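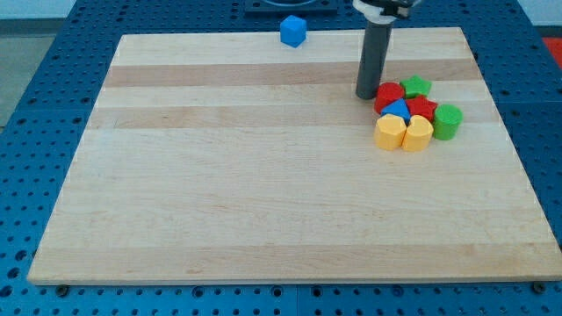
*마지막 수정: 7월, 오후 4시 무렵 (Meron Tilahun)*

## 문의: 공감 명상 음성이 중간에 멈춤

**상태:** 처리 중
**접수:** Selamawit Ejigu
**서비스:** Kalora 온라인 명상 모임

**문의 내용**

안녕하세요, 늘 따뜻하게 챙겨 주셔서 감사해요. 저는 사람 많은 곳에 다녀오면 다른 사람 기분까지 잔뜩 안고 돌아오는 편이라, 자기 전에 꼭 '경계 세우기' 명상을 듣거든요. 그런데 며칠 전부터 호흡이 막 깊어질 즈음 소리가 뚝 끊겨요. 처음엔 제 마음이 어수선해서 그런가 했는데(웃음), 어젯밤에도 똑같은 데서 멈추더라고요. 휴대폰도 껐다 켜 봤어요.

**답변 (Meron)**

Selamawit 님, 편히 쉬셔야 할 시간에 깜짝 놀라셨겠어요. 정말 죄송합니다! 저도 같은 음성을 틀어 봤더니 324초에서 멈추네요. 마음 탓은 전혀 아니니 안심하세요. 우선 아래 순서대로 한 번만 해 봐 주시겠어요?

1. 앱에서 로그아웃하기
2. 설정 > 저장 공간에서 임시 파일 지우기
3. 다시 로그인해서 음성을 새로 내려받기

**추가 확인**

- 내려받은 파일은 끝까지 재생됨. 바로 듣기만 끊김.
- Mekdes Araya 님 계정에서도 같은 증상.
- 이번 달에 새로 올린 음성 약 200개 중 네 개가 덜 올라간 상태. 네 개 모두 Dolores Dvorak 선생님 녹음.

**회신 (Selamawit)**

알려 주신 대로 내려받아 들었더니 끝의 종소리까지 잘 나왔어요. 오랜만에 푹 잤답니다. 그런데 '아침 감사' 편도 조금 이상한 것 같아요. 급한 건 아니니 천천히 봐 주세요.

**답변 (Meron)**

푹 주무셨다니 제가 다 기쁘네요! '아침 감사'도 그 네 개 중 하나예요. Dolores 선생님께 원본을 부탁드렸고, 받는 대로 다시 올린 다음 여기에 적어 둘게요. 그때까지는 번거로우시더라도 내려받아서 들어 주세요.

**남은 일:** 원본 네 개 교체, Mekdes 님께도 안내 메일 보내기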